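The Bag Behind the Door

August 2025

In the kitchen where I grew up there was a hook behind the door, and on the hook there was a bag full of other bags. You could not close the door all the way because of it. When my family moved, the bag came with us, still full, and it was put on a new hook in a new kitchen before the plates were out of the boxes.

I thought about that hook in April, when I began to write down every bag that came into my apartment in Brallwood. I did it for one month. I am not a person who shops very much, so I expected a short list. At the end I had 31 bags, and this is without the small clear ones for fruit, which I decided in the first week to leave out, or I would never finish.

Most of them were thin. Some were paper and had already lost a handle by the time I reached the stairs. A few were the strong kind, with a stitched or printed border in another color, which shops give you when they want to be remembered. I had no plan for any of them. They went where bags go, which in my home is the cabinet under the sink, next to the sponges.

The question of what to do with them is older than I believed. My grandmother folded hers into triangles. You make a long strip first, as flat as possible, then you turn one corner over, and again, and again, until the end goes into the last pocket. The triangle is firm and fits in a coat. She could do it while talking on the phone, with her eyes on the soup. I have tried it many times this summer and my triangles open by themselves in the drawer during the night. In the morning the drawer is full again.

The difficulty is the air. A soft bag does not have a shape of its own, so every time you press one side, the other side gets up. You need both hands, and it is better if the hands come from opposite directions, one to hold and one to pull. If there is a colored edge, it is a great help, because it tells you where the opening is. I now look for the edge first, before I touch anything else. 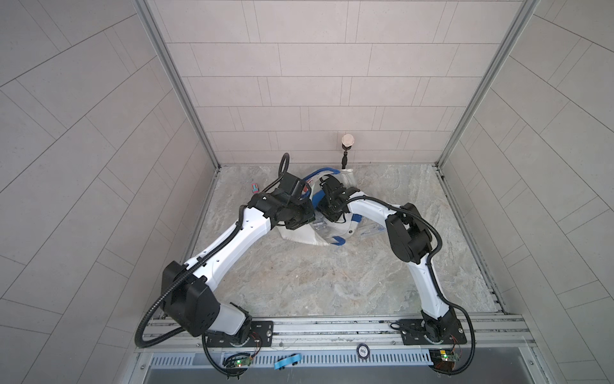

Clear packaging is worse. It has no edge that you can see well, it slides under everything else, and it does not want to stay folded for even one minute. I have a separate box for it, and I try to empty the box before it becomes a problem. I do not always succeed.

At Zemby, a small repair and housewares shop near the tram stop, they sell a cloth tube with elastic at both ends. You push bags in at the top and take them out at the bottom. I bought one, and for nine days it worked very well. Then I pushed in one paper bag by mistake, it got stuck in the middle, and I had to pull everything out on the kitchen floor. I still use the tube, but only for the thin ones. On a good week it is almost elegant.

The noodle place on my street, Trương, has a different system. There is a cardboard box beside the register, and people leave their clean bags in it. When you order food to go, it comes in one of these. I have carried my dinner home in a bag from a shoe store, from a pharmacy, and one time from a hotel in a country I have never visited. I asked at the counter how many bags they used to order, and the answer was 660 for a season. Now they order 300, and the box is usually full in the evening. It is a little strange at first to eat from a pharmacy bag, but you forget it when you open the soup.

I also went to Sollmont, where there is a public workshop on sewing with old packaging. The room was too warm and the scissors were not good, but I enjoyed it more than I thought. We cut the strong bags along the seams and made them into flat sheets, then sewed two sheets together with the colored border on the outside. Mine became a cover for my bicycle seat. It is not straight - the left side is longer - and the rain comes in at one corner. I have used it all summer.

What I learned there is mostly about order. Before you fold or cut, you must empty the bag completely. I always believed that mine were empty. In the cabinet under my sink I found a receipt for a lamp, two rubber bands, a key that opens nothing in my apartment, and a dried bean. Shake the bag upside down, over a table and not over the sink. Then lay it down, smooth it from the closed end to the open end so the air can leave, and only after that make the first fold.

My own cabinet is now half tidy. The thin ones are in the tube, the strong ones are flat under the cutting board, and the paper ones go with the newspapers. Behind the door I have put up a hook, and for the moment there is only an umbrella on it.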